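Steamed buns at home, without the glue

I have been making buns on Wednesday nights for long enough to have ruined them in most of the available ways. They have stuck, split, slumped and, on one occasion, welded themselves to each other like commuters. What follows is the method that survived.

Lay out before you light the hob

Put the basket, the plate and a tray on the counter before the water goes on. Cut the paper liner a shade wider than the base and press it down. If it rides up the side a bit, leave it be. A liner that is too small is worse, as dough has a gift for finding bare slats.

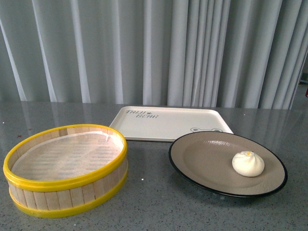

Basket lined, lid off, plate and tray within reach.

The dough

Mix 328 g of plain flour with a level teaspoon of dried yeast, a spoonful of sugar and enough warm water to bring it together. Knead until smooth, or until your programme finishes. Cover it and go away. Come back when it has doubled, which in my kitchen in October takes most of an evening.

Knock it back, divide it, and roll each piece thinner at the edges than in the middle. Spoon in some 125 g of cooked, cooled filling across the whole batch. You will want to use more. Everyone does, and then everyone scrapes pork off the worktop.

Pleating and loading

Gather the edge in small folds, turning as you go, and finish with a twist at the top. Early attempts look like badly tied bin bags and taste exactly the same as the good ones.

Set the first bun on the paper with a decent gap left for the next. They swell — considerably — and anything touching now will be joined for life. Handle each one by its pleated top, which forgives a squeeze, and keep off the smooth sides, which don't.

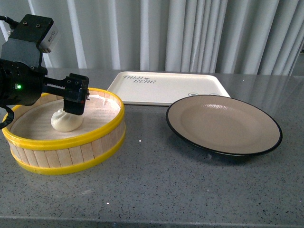

Ásdís Vídalín wrote in to say that she brushes the liner with a little oil first, and hasn't lost the bottom of a bun since. I tried it and have to report, with some irritation, that she's right. Use very little.

Steaming

Let the loaded basket stand for 20 minutes with the lid on. Then set it over simmering water for 12, turn off the heat and wait another 2 before lifting the lid. Lift it sooner and the tops may wrinkle. Eat them over the plate, standing up if necessary.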